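Rapport d'avancement, projet Prekau
Remis à la fondation Quintero par l'atelier Cleltano
2018-03-02

La période couverte va du début de janvier à la fin du deuxième mois de convention. Le poste de tri et de rangement des pièces de jeu fonctionne sur les blocs de formes courants. La mise en service a pris 3 semaines de retard, à cause de la livraison tardive de la table perforée. Le calendrier général n'est pas modifié.

Avant le projet, sept personnes se relayaient au tri. Le travail se faisait debout, avec le même geste toute la journée, et les douleurs au poignet revenaient à chaque réunion d'équipe. Deux opératrices suivent maintenant le robot et les cinq autres personnes sont passées au contrôle des finitions et à la préparation des commandes. Aucun poste n'a été supprimé. Les salaires sont inchangés, mais la prime de cadence a disparu et son remplacement est encore en discussion.

Les essais se font sur un plateau de bois clair posé sur la table, avec des blocs de formes et de couleurs différentes. Nous avons gardé volontairement des dispositions irrégulières : des pièces isolées, d'autres serrées les unes contre les autres.
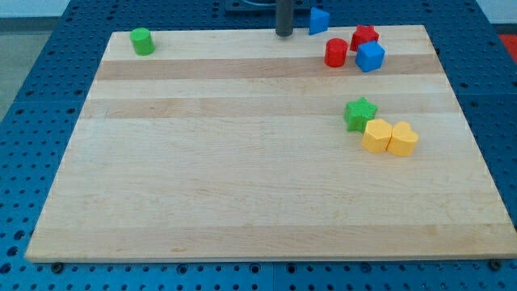 Les pièces qui se touchent restent la principale difficulté. Quand deux blocs sont collés, l'opératrice doit souvent intervenir et les écarter à la main. Le prestataire, Todidora, propose un mouvement préalable de séparation, que nous testerons au prochain trimestre. Les étoiles posées à plat demandent aussi un réglage de la prise. Les cylindres debout ne posent pas de problème.

Hauwa Usman, responsable de l'atelier, a revu les fiches de poste avec les personnes concernées. La surveillance du robot est jugée moins fatigante pour le corps, plus monotone pour l'attention. Une rotation toutes les 2 heures a donc été mise en place. Les deux opératrices ont reçu la formation de base ; elles demandent à apprendre aussi la reprise après arrêt, qui dépend aujourd'hui d'un appel au prestataire.

Dépenses : sur l'enveloppe de formation, 2 000 euros restent à engager. Nous souhaitons les affecter à ce second module et demandons votre accord écrit. Les autres lignes sont conformes au budget.

Prochaine étape : essais de séparation, puis passage du poste en production sur une demi-journée.

Commentaires (3)

M. : La prime de cadence, on aura une réponse quand ?

Atelier finitions : D'accord pour la rotation, mais il faudrait un siège réglable au poste.

H. Usman : Siège commandé. Pour la prime, le point est à l'ordre du jour de la prochaine réunion.

Partager (7)

Contact | © Cleltano 2018 | Haut de page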